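Thursday, late, kitchen table

The cat is on the good chair so I have the bad one, and the lamp is doing its flickering again, but I want to get this down before I go up to bed and lose it.

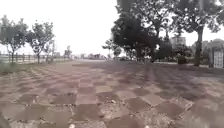
I have decided to finish Grandmother's quilt. There, it's in ink now, and I can't wriggle out of it by Sunday the way I wriggled out of the Spanish lessons. It has been in the cedar chest since we moved to Ulcombe, folded in a pillowcase with a bar of soap gone hard as a pebble, and every February I take it out and sigh over it and put it back. What tipped me over was sorting the travel pictures last night and stopping at the plaza, all those reddish-brown and pale grey squares going off toward the haze, with the tree shadows lying so dark over the right side that you can hardly tell one color from the other over there. I sat with it for the longest time, because that is her quilt! She wanted plain squares, dark and light and dark and light, no stars or baskets or wedding rings, and I always thought it was a dull thing to have spent her last two winters on. Seen large like that it isn't dull in the least. I have propped the picture up against the sugar bowl and I mean to leave it there.

So this morning I cleared the dining table (the seed catalogs have gone on the piano, where I expect they'll stay till spring) and laid the whole top out for the first time in I don't know how long. It's finished to just past the middle. After that come the rows she had sewn into strips but not joined, then a stack of loose squares tied up with kitchen string, and then her note. I had forgotten the note. It's on the back of a feed store receipt in that slanting pencil of hers, and it says, "148 still to set. Brown is short. Ask R." I am the R., of course. She never did ask me, or if she did I was nineteen and thinking about something else, and it gave me a bit of a turn to see myself there on the receipt, waiting to be asked.

Brown is short, all right. The brown was from a bolt of Zasterley cotton that Grandfather bought for curtains the year they married, a reddish sort of brown, like a brick that's been left out in the rain. Zasterley stopped making yard goods before I was born. I have a drawer full of browns of my own and I held every one of them up to hers at the window, and they were all too yellow or too purple or so new they shouted. The one that came closest was the lining of my old winter coat, and I did look at that coat for a while with the scissors in my hand. I put the scissors down. It has another winter in it.

After lunch I drove over to Helmut Bauerfeind's to see what he had in the back. I do love that shop. He keeps it so cold that you shop with your gloves on, and he never lets you find anything for yourself, he has to come around the counter and find it for you. I'd brought one of her squares in an envelope. He carried it to the door to see it in daylight and turned it over and rubbed it between his fingers and said, "Well, you won't get that." Then he spent the better part of an hour getting it for me. Bolt after bolt, and a ladder, and a cardboard box marked BRUVEL REMNANTS that hadn't been opened in so long the tape came off in flakes. And down near the bottom, under some terrible orange checks, was a piece of brown that isn't the same but is the same family. A cousin, Helmut called it. It has a little less red. He wanted to give it to me and I wouldn't have it, and we went back and forth on that until a woman came in for zippers, so I put a bill under the tape measure and left while his back was turned. He'll be cross. I'll take him some of the plum bread when I make it.

I washed it twice when I got home, hot, and dried it on the rack by the stove so it would do all its shrinking now and not later. Grandmother was very firm about that. She told a story about a cousin of hers (a real one, not a cotton one) who pieced a whole bed quilt out of unwashed flannel and had it come out of the tub looking like a relief map. I must have heard that story every Christmas of my childhood and I never once thought to ask the cousin's name.

While it dried I got on the phone with Karim. I wanted to ask him about batting, since he did that lovely blue one for his sister's baby, and we ended up talking till the kettle had boiled and gone cold and boiled again. He says wool, without question. He says cotton is easier but wool hangs better and forgives you more, and with hand quilting I will want forgiving. He also asked me whether I was going to copy her stitches or do my own, and I didn't have an answer. Hers are so small. I used to think mine were small until I put them side by side this afternoon. He told me about a class he took in Steinbach with a teacher who made everybody quilt one line with their eyes shut, to find out what their hands wanted to do when left alone, and that whatever came out was your stitch and you should stop arguing with it. I tried it after we hung up, on a scrap. What came out looked like a hen had walked across it. But it was an even sort of hen, and I've pinned it inside the lid of the workbox.

The part I keep turning over is the darks. If I put the new brown only at the end, where hers runs out, there will be a line straight across the bed as plain as a high-water mark. Here is Grandmother and here is Renu. Part of me likes that, I must say. But I don't think she would. She'd have called it slapdash. I could unpick some of the strips she hadn't joined yet and scatter her squares in among mine so the change comes on slowly, the way her hair did, so that you'd have to look for it. That means taking out her own stitches, though, and I sat there with the seam ripper and couldn't make the first cut. I had a cup of tea, and after that I still couldn't. So that's for another day.

I took one more look at the plaza picture while the light was going. The tiles aren't even a match for each other, when you get close. Some are chipped and raised at the edges, and down in the right-hand corner they've gone dusty and faded, and it still reads as one floor. I found that a comfort. I'm going to stop fussing over a little less red.

Supper was the end of the soup. Joscha came by for the loan of the big ladder and stayed for a bowl of it, and he stood a good while over the dining table with his hands behind his back like a boy in a museum who's been told not to touch. He remembers her, he used to bring her eggs. He said she once made him hold a skein of yarn on his two wrists for an entire afternoon and paid him in peppermints, and that he'd been afraid the whole time to scratch his nose. I laughed till I had to sit down. Then he wanted to know where the quilt would go when it was done, and would you believe I hadn't thought about it? The bed upstairs is too wide for it. The spare room bed is right, but hardly anybody sleeps there. I said I'd see. He said, "You could just put it on the couch and sit under it," and I suppose I could. It seems a great deal of work to sit under in front of the television, but she was a practical woman, and she hated a thing being kept for best.

He forgot the ladder. It's still leaning in the hall.

I did get something sewn before I quit, and I want that written here too. I cut thirteen squares out of the Bruvel brown with her own tin template, which has a nick out of one corner, so that all her squares must have had the tiniest bump there and now mine do too. I drew around it in pencil and cut on the line. Then I joined the first of them to one of her pale ones, by hand, with the long thin needle from the case with the bird on it. My seam wandered. I took it out and did it over, and it wandered less. It took me the whole of a radio play, and I couldn't tell you now who murdered the doctor.

For tomorrow: plum bread for Helmut, write to the wool people, find my other glasses. Call Joscha about the ladder. And I want to look in the attic for the rest of her receipts, in case there's another note on one of them. She was always writing things on the backs of things. There's a tin up there with a picture of a lighthouse on the lid that I don't believe I've opened since the funeral, and I have a feeling about it.

The brown is still a little damp at one end. I've turned it around on the rack so that side faces the stove, and moved the cat, who was taking an interest. Now up to bed.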